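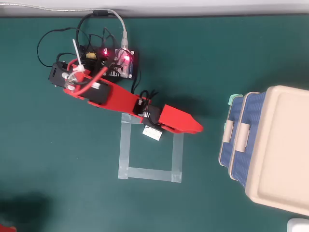
Section 4. Open Day Demonstration (Disora Tabletop Arm)

4.1 Before visitors enter

1. Place the storage box to the right of the taped square.
2. Lay the white block inside the square, near the upper edge.
3. Connect the USB cable to the controller board. Check that the red LED is lit.
4. Load the program Plollotura 2 and set the speed to 40 percent.

CAUTION: Keep visitors' hands off the work surface while the board has power.

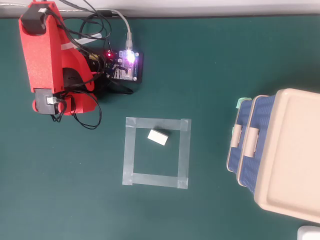 5. Run one cycle without visitors present. If the arm stops early, the display shows code 286. Press Reset and repeat step 4.

NOTE: Do not re-tape the square between groups. The stored positions are measured from it. Small gaps or overlaps in the tape have no effect.

4.2 Running the demonstration

1. State the task to the group: open the drawer, place the block in it, close the drawer.
2. Press Start and step back from the table.
3. Keep one hand near the Stop button until the arm is at rest.

NOTE: The servos are rated for over 1,000 cycles between inspections. Record each cycle on the log sheet.

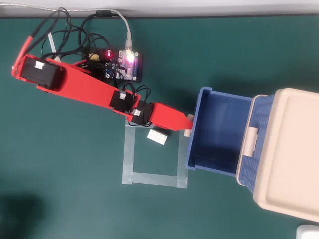
Pelkonen: We ran this at our October open day and had to repeat step 1 of 4.2 for people who came in late. A printed card with the task on it, placed at the front of the table, would help.

4.3 Shutdown

1. Press Stop.
2. Unplug the USB cable.
3. Return the block to the square.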